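Table Setting and Storage Project, Group Report (Serkcombe campus)

Hakim Oei, Tirta Liew

Background

Our brief was a small share kitchen, one worktop, no cupboards. Where do the cups live so people find them and put them back? We asked 73 students at the Subramaniam building in November. 50 of them said they leave cups wherever they finish drinking. Not a suprise.

Worktop is butcher block, light coloured, strips of pale cream and tan. We liked it because glass shows up well against it. Amber tumbler was our first test piece.

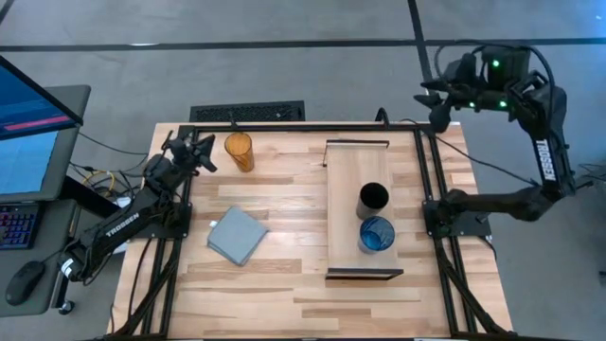
Budget was $110 all up, mostly spent on drinkware and a mat. Tirta wanted matching sets, Hakim didn't. We went with mixed colours in the end so each person can have there own.

Materials

Amber tumbler, diamond-cut pattern. Tall charcoal vase, smooth, matte, wider at the rim. Folded mat, gray. The vase was the odd one out. Looks good but takes up the centre of a table and hides whatever is behind it. Still undecided if it stays.

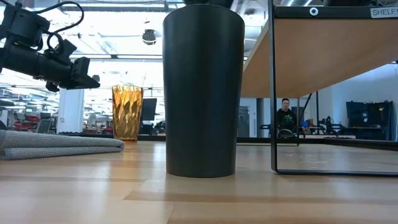 Photo: Lokari study group

Storage

Tried 2 layouts. Layout A, everything straight on the bare wood. Layout B, a long light-wood rack with dark ends, black cup and blue cup on it, amber one left out on the table near the folded cloth. B keeps the middle clearer. Downside, cups close together on the rack, nearly touching, so you'd want to be careful with the glassy ones.

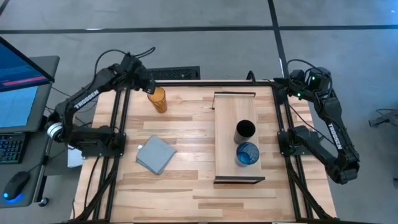

Skasico wrote back on our draft that a rack only works if it's nearer the sink than the table is, otherwise people will go on leaving cups out, and could we please test that before recomending it. Fair point. We haven't measured the walk to the sink yet.

Still to do: sink distance, second survey, decide on vase.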